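Progress report no. 2: Open day and demonstration of the hand project

Prepared for the Trarwood fund, 2/8/24
Shared 13 times

Dear members of the fund,

With this report we inform you about the second part of our work, and mainly about the open day, which was the largest item in the plan for this period. The first report explained the purchase of the equipment and the training of our staff. I will not repeat it, except where a number has changed.

As you know, the project studies if a robotic hand with several fingers can help with small household tasks on the floor level. Many people who cannot bend down easily told us in the first survey that the floor is their biggest problem at home. They did not ask for a machine that cooks. They asked for something that picks up what has fallen. Sonex is responsible for the hand and its control, and Gromeo prepares the tasks and speaks with the visitors. The room was given to us by the Shehu center, without rent, for the whole period.

1. Preparation

We planned the open day for the end of the period, but we moved it earlier by two weeks, as the Shehu center needed the room for its own courses. This gave us less time for rehearsals. We made a full rehearsal only once, and in this rehearsal we found that our timetable was too tight. Between two groups we had left five minutes, and we needed at least ten to put the things back and to check the hand. We changed the timetable the same evening and informed the registered visitors by e-mail. Three of them could not come at the new hour and we offered them a place in another group.

We also decided to do the demonstration on the real floor of the room, on the carpet, and not on a table as in the first plan. A table is easier for the visitors to see, but it would not answer the question from our survey. For the same reason we used soft household textiles and everyday things, and we did not bring special test blocks.

2. The open day

In total 63 persons came, in five groups. In the application we had promised 70, so we are a little below the target. Of the visitors, 25 were from the group for which the project is made, meaning persons with limited movement or members of their families. The others were mostly teachers, care workers and neighbors of the center.

Every group received a short introduction, then a demonstration, and then time for questions. We had planned that the questions would take a quarter of an hour. In practice they took much longer, and the last group stayed until the building was closing.

The part which interested the visitors most was to see the fingers from near. On the posters the hand looks like one piece, and many persons were surprised that every finger has its own metal joint and its own rounded tip.
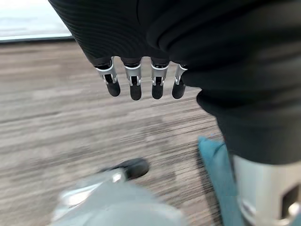

One visitor wrote on the feedback sheet that she would accept slow work from such a hand without any problem, but that she would want to stop it with her voice, since a button is of no use to her when she is sitting on the other side of the room. We received the same wish, in different words, on several other sheets. At the moment the hand is stopped only with a button held by the operator. We have asked Sonex to estimate the work for a voice stop, and we expect the answer before the next report.

Other remarks from the feedback sheets, in short form:

The introduction was too technical for some visitors. Words like "actuator" and "degrees of freedom" should be explained or left out.
The chairs were too far from the work area, especially for the second group.
The sound of the motors was less loud than people expected.
Some visitors would like to know the final price. We answered that this is a study and that no product is planned in this phase.
Two visitors asked if the hand could hurt a cat. We explained the force limit, but we did not have a written answer to give them. It will be prepared.

3. What we learned about the tasks

Soft things are the difficult ones. A blanket or a piece of clothing has no fixed shape, and the operator cannot tell in advance where the fold will be. When the fingers close too early, they hold only air, and when they close too late, the tips press against the carpet. During the preparation weeks we tried different heights for the approach, and we now start the closing a little above the fabric and continue the movement down while the fingers bend. This was better in our tests, but it depends very much on the operator.

The position of the thumb is also important. In the beginning we let the thumb move at the same time as the other fingers. Now the thumb is placed first and the fingers come after. The operators from Gromeo say that this feels more natural to them, and a new operator can learn it in one morning.

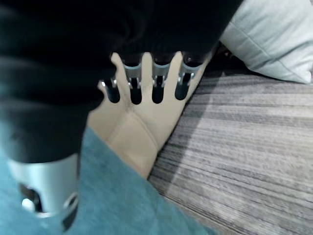 For each task we have written one page of instructions with the starting position, the order of the movements and the usual mistakes. Four pages are finished and two are still in draft. The finished pages were checked by a person who had never worked with the hand before, and we corrected every sentence which she did not understand on the first reading. We recommend this method also for other projects of the fund, it costs very little.

We must also report one weak point. Our notes from the first two weeks are not complete. The operators wrote down when a task was finished, but not always how many times they started again. For this reason we cannot give you an honest success rate for these weeks, and we prefer to give none. From the third week on there is a common form, and the numbers from this form will be in the final report.

4. Budget

The costs of the open day were lower than planned. We saved on the rent and on the printing, and we spent more on transport, as the equipment had to be brought in two trips. In total 13 percent of the open day budget was not used. We ask for your permission to move this amount to the line "operator training". The detailed table was sent to your office separately with the receipts.

There was no damage to the equipment. One cable was replaced as a precaution, and this is covered by the agreement with Sonex.

5. Changes to the plan

The visit to the second location, planned for June, was cancelled because the building was under repair. We propose to replace it with a smaller demonstration for care workers only, with no more than two groups. They asked the most practical questions at the open day, and we did not have enough time for them. The introduction will be shortened and rewritten in simple words, and the chairs will be placed in a half circle near the work area.

The target of 70 visitors will be reached with this second event, if the fund agrees to count both events together. Please let us know if this is acceptable to you or if you prefer to keep them separate.

6. Next steps

We will finish the two draft instruction pages and have them checked in the same way as the others.
We will prepare a written sheet about safety for visitors, including the question about pets.
We will collect the answer from Sonex about the voice stop, with the cost and the time needed.
We will agree on a date with the Shehu center for the demonstration for care workers.

We thank the fund for the patience with the changed timetable and also for the two useful telephone calls before the open day. If some part of this report is not clear, please write to the project office and we will answer in the same week.

With kind regards,
The project office, Gromeo

Comments (4)

visitor_group3
I was there in the afternoon. It was good that we could ask so many questions. Please do the chairs closer next time, I saw mainly the back of the person in front of me.

Marsh lane
Will the instruction pages be public? We have a day center and our staff would like to read them even if we have no robot.

Gromeo project office
Thank you for both comments. The pages will be public when all six are checked. The chairs are already noted in section 5.

tildeandco
My mother answered the first survey and she still talks about the floor problem. A voice stop would be very important for her also. Is it possible to come to the next demonstration as a family member, or is it only for care workers?

Related reports

Progress report no. 1: Equipment and staff training
Summary of the household survey
Timetable and groups for the open day
Trarwood fund: rules for moving amounts between budget lines
Shehu center: rooms and opening hours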